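Ok so. Laundry piles. Why do clothes get wrinkly when they sit around, and why does folding help? Quick one this week, lots to get thru.

## First, what is cloth even made of?

Threads. Tiny ones. Look really close at your sleeve, closer, nose on it. See the little lines? Over, under, over, under. That's weaving. T-shirts are different, they're knitted, which means loops pulled through loops. Same idea as a knitted scarf, only the loops are teeny.

And every thread is made of even tinier hairs twisted together. Those are called **fibers**. Cotton fibers come from a plant. Wool comes off a sheep. Polyester gets made in a factory, from oil mostly. Weird but true.

## So why wrinkles?

Fibers bend. Leave them bent long enough, with something heavy on top, and they start to stay that way. Like your hair after you sleep on it.

Water makes it worse. Cotton soaks up water and the fibers get loose and bendy, and then when they dry they lock into whatever shape they were in. Ball shape = ball-shaped wrinkles. Flat shape = flat shirt. So the shirt you left scrunched in the washer overnight? It dried thinking it was supposed to look like a cabbage.

Heat does it too. Irons use both, heat and steam, to un-lock the fibers and lock them again flat. (Irons are a grownup job. Ask.)

## Why folding on something soft is nice

You can fold on a table. Fine. But a bed or a blanket works great because cloth grabs cloth. A fuzzy blanket has lots of little fibers sticking up, and they catch on the shirt so it doesn't slide away while your doing the sleeves. That grabbing is called **friction**. Try it: push a sock across a shiny table, then across a blanket. Which one went further?

A color tip too. Fold on a blanket that's a different color from the clothes and you can see the edges better. Black on red, easy. Pale stuff on red, also easy. Black on black, good luck finding the sleeve.

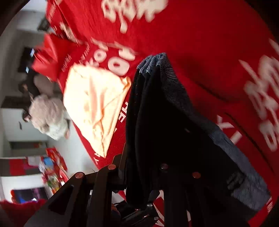
Onu wrote in to say that dark clothes go on a light towel at their house, that it has to be a towel, and that blankets leave fuzz on everything. Fair point! Fuzz is just fibers that broke off and went for a ride. It shows up more on dark clothes. Shake them out after, or use tape wrapped around your hand, sticky side out.

## Folding a shirt, fast way

1. Lay it face down. Smooth it with your hands, middle to edges.
2. One side in, sleeve and all.
3. Other side in. Now it's a long skinny rectangle.
4. Bottom up to the neck. Half.
5. Half again if your drawer is small.

Done. Flip it over.

Big heavy things like sweatshirts, stop at step 4. They get too fat.

## The wrinkle test

You need 2 old cotton hankies or napkins, the same kind. Spray both with a bit of water, the same amount.

- Scrunch the first one into a ball. Put a book on it.
- Fold the second one flat. Book on that too.
- Wait 12 hours. Overnight is good.

Open them both. Draw what you see. Are there lines on the folded one? There should be, a few, right where the folds were. Those are called **creases** and they're wrinkles too, only neat and straight.

Now try again with dry hankies. Then try polyester if you can find some (check the little tag inside, it says). Polyester springs back better, its fibers don't drink up much water.

## Words to keep

**Fiber** – tiny hair that thread is made of
**Friction** – when two things rub and grab
**Crease** – a line left by a fold

Next time: where do socks go. Bring a sock.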